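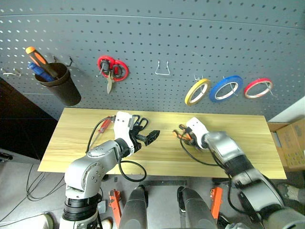 How do you wash a silk scarf at home without ruining it?

In cool water, with a small amount of liquid made for silk or wool, for 4 minutes at most. Then rinse, roll in a towel and dry flat, away from the sun.

The rest of this page is for people who have already done something else.

Tip 1
Read the label first. If it says dry clean only, the maker may be covering itself, or the dye may be about to leave for good. Test a corner with a damp white cloth. Colour on the cloth means you pay the cleaner and stop reading.

Tip 2
Biological powder is out. The enzymes that eat gravy will also eat silk, which is a protein and can't tell you it's being digested. I use Ayaaba silk liquid, half a capful to a basin. The bottle says a full capful, but then the bottle would.

Tip 3
Keep the water at 20 degrees, or 30 if your hands are complaining. Use the same temperature for the rinse.

Tip 4
Don't wring. Silk is weaker when wet and holds a grudge about it. Press the water out against the side of the basin, lay the scarf on a towel, roll the two up together and lean on the roll.

Tip 5
A spoonful of white vinegar in the first rinse brings back some of the shine. The kitchen will smell like a chip shop until teatime. Rinse again in plain water.

Tip 6
Leave water spots alone while the rest is dry. Dabbing at one gives you a larger one with a better outline. Wet the whole scarf and start again.

Tip 7
Iron on the wrong side while it's still slightly damp, on the lowest setting, with a cotton hanky in between. Steam irons spit. Mine saves it up for cream silk.

Tip 8
If the hem is hand-rolled, iron up to it and stop. A flattened roll never quite recovers, and my mother-in-law can spot one from the far side of Vorovbridge market.

Tip 9
Perfume and hairspray go on before the scarf does. Let them dry. Most of the yellow rings I get asked about are scent, whatever people say about the cupboard.

Tip 10
Store scarves loosely rolled in acid-free tissue. Plastic bags trap damp, and a sharp fold left for years will turn into a split. Refold anything flat every March, or whenever you next remember, which in my house is also March.

Tip 11
Moths do eat silk, though they'd prefer your jumper. Cedar balls help a bit if you sand them now and then. Clean clothes help more.

Tip 12
Old weighted silk, the rustly sort in Victorian linings, should not go in water at all. It was treated with metal salts to make it heavier and it shatters along the creases. I put a Stendden auction bodice in the basin once and got back something like wet tea leaves.

Tip 13
For a pulled thread, don't cut it. Ease it back along the weave with the blunt end of a fine needle, a little at a time, under a good lamp.

Questions about lipstick are dealt with on the stains page. Questions about red wine are too, but sit down first.

Razia Janjua, Vomstead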